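4.2 Where people think the middle is

Asked to divide a surface into four, most people will say they have made quarters. Few have. The first survey, carried out in the reading room at Tremlow, collected 1,780 hand-drawn divisions from visitors who had been given a pencil, a blank sheet and no ruler. We had expected small errors spread evenly in all directions. What came back was a strong lean to the left and a stronger one towards the top, along with several shopping lists.

The leftward lean is well known from line-marking tasks, and we claim no credit for it. The upward lean has had less attention. Valtonen's account treats it as a habit of reading: the eye starts at the top, grows tired of travelling and settles early. The Carka account blames the arm, which casts a shadow over the lower part of the sheet. Both are tidy explanations, and both have trouble with the 139 visitors who turned the sheet sideways before starting and still placed their line too high.

We therefore repeated the task at Gargate with larger sheets, allowing 85 seconds for each. The extra time made no difference to accuracy, though it did a good deal for confidence. Of the 200 people who took part, those who stopped to check their work moved the crossing further from the true centre about as often as nearer to it. One described the result as "near enough" -- a phrase we came to dread, and later adopted as a response category.

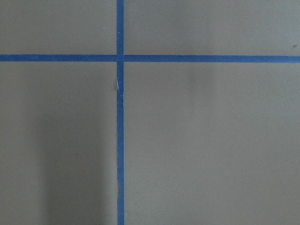 Figure 3. Blue tape crossing on a plain surface.

Size of error and shape of error need to be kept apart in what follows. A division can be badly off centre and still be perfectly square, and raters who were shown only the crossing point gave such cases high marks. The layout in Figure 3 would do well on that test: its two strips meet at right angles, and only when the whole area is considered does the crossing sit a little left of the middle and much too high, with the horizontal strip roughly a quarter of the way down. We score the two properties separately from this point on, and the combined score used in our earlier report should be ignored -- as, to judge by the citations, it largely has been.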